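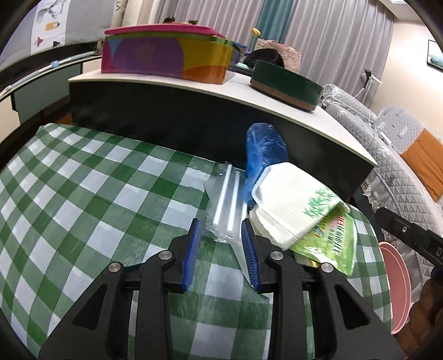
Svyatoslav Savchuk would like it known that the gripper team got the best job of the whole term, and that anyone who says the line followers had more fun has never tried to pick up a plastic bag with two fingers. He sent that in before the rest of us had written a word, so it goes at the top of the page!

Welcome to the December 2024 gallery from the Stodar Robotics Club. It's been a cracking term. We started back in August with a box of odd screws and a plan on a napkin, and we've ended it with 2 teams, Briker and Noguchi, both of them chasing the same task in our home tidying project: pick things up from an ordinary table in an ordinary room, and put them where they belong. No lab benches and no neat wooden cubes. Members work at home with whatever the household has lying about, and a person does the gripping by hand so that the program has something to learn from.

Team Briker went for the awkward stuff. Thin plastic, crinkly sleeves, paper that folds up as soon as you touch it - all the things that make a camera unhappy. Their rule was that nothing could be swapped for something easier halfway through a run, and they stuck to it, even on the evening when one wrapper took up most of the session and the tea went cold.

The blue pads on the fingers deserve a mention too. We had a long argument over ribbed or smooth (it went on for weeks, and there was a chart). Ribbed won by a whisker, mostly on the thin stuff, though I still think smooth would have been kinder to cardboard. Next term we'll try both again and I'll bring my own chart.

Team Noguchi spent their time on the second half of the job, the letting go. You'd think that would be the easy bit! Opening the fingers is simple enough, but a light bag can cling to a pad, or drift, or settle half in and half out of where you wanted it. They wrote a lovely set of notes on how high to hold a bag before release, and the younger members have been using them ever since.

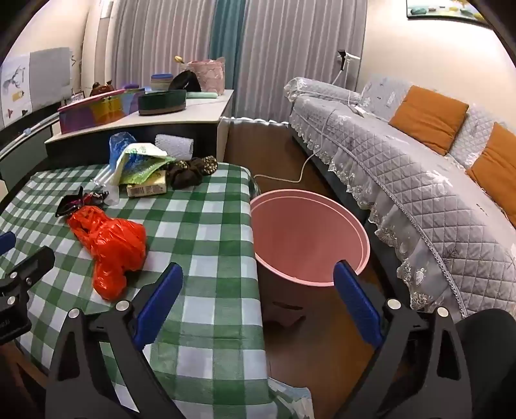
Between them the teams logged 1699 attempts, and 1324 of those passed our own check, which means the item was picked up cleanly and set down in the right place. I'm thrilled with that. The ones that didn't pass are every bit as useful to us, and they've all been kept and labelled for the spring group to work through.

Pravum, our sorting program, is the next big thing. At the moment it can guess what an item is and suggest which way round to take hold of it, and it gets very confused by anything shiny. We've got plenty of shiny things to show it, so expect a lot of foil and film in the new year - do start saving your sweet wrappers now, please.

New members are welcome at any level. You don't need to have built anything before, and you don't need your own kit, as the club has 2 sets of grippers that can be borrowed overnight. Bring a small screwdriver if you own one, ours keep walking off. Parents who want to stay for a session can have a go as well, and several have turned out to be annoyingly good at it.

If you've got pictures from your own sessions, send them over with your team name and we'll add them to the page after the break.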